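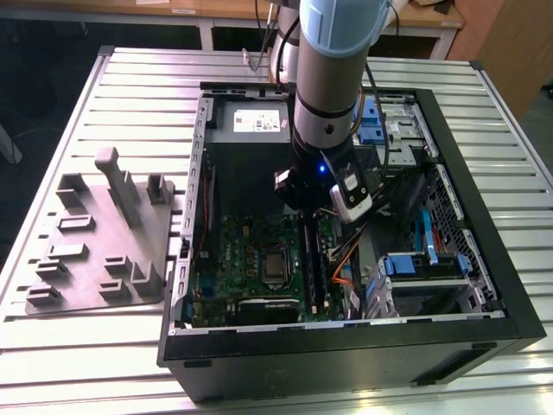 Chapter 5
Can a machine do the chores yet?

People have been promised a household robot for a long time, and most of them still do their own washing-up. Factories seem to tell a different story. A car body can be welded by a line of machines with hardly a person in sight. Yet in the same factory you will often find people fitting the cables, clips and trim by hand. This chapter is about why those jobs have lasted, and how far the machines have come.

We use the word "chore" in a wide sense. Folding a towel is a chore, and so is taking a memory module out of an old computer. Both are dull and both are easy for an adult who has been shown once. Both also depend on skills that we find hard to put into words, such as knowing how firmly to pull.

5.1 What counts as doing the job

Suppose a robot loads a dishwasher in a video. Before we say that it can load a dishwasher, we should ask how many times it tried, who put the plates out, and what happened when a fork fell on the floor. A job done once under good conditions is called a demonstration. A job done all day, with the usual mess, is called work. The distance between the two is the main subject of Part 2.

Consider a small repair firm in Mevberg, which we will return to several times. Rafsan Patwary ran the bench there and kept a log through April. His machine was set a single task, the removal of one part from a desktop computer, and it finished 49 attempts out of 70 without help. For a demonstration that was a good result. For the bench it meant that a person had to stay close by all day — and a person standing close by could have done the job.

5.2 Arranging the world to suit the machine

There are two ways to make a chore easier for a robot. One is to improve the robot. The other is to change its surroundings so that less is asked of it.

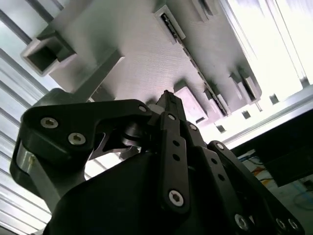
Fixtures are the usual form of the second method. A fixture is a shaped support that gives a part a known place to sit, so the machine need not search for it each time. Many are now 3D-printed, which lets a workshop alter the design cheaply when a part changes. The pale grey structure over the gripper has the fine parallel lines of a printed surface, along with a long slot and several small square openings. The gripper's finger is narrow at the tip, and a narrow tip suits tight places better than a broad one.

Fixtures work well on a shop floor, where the same part may come round thousands of times. They are much less use at home. Few families would accept a kitchen in which every cup had to stand in its own holder. Eun-ji Seo, who designed the supports used in Mevberg, put the matter simply in her notes: "I can fix the table. I can't fix the house."

Keep her remark in mind as you read Section 5.3, where we follow one cable from the moment it is gripped to the moment it comes free.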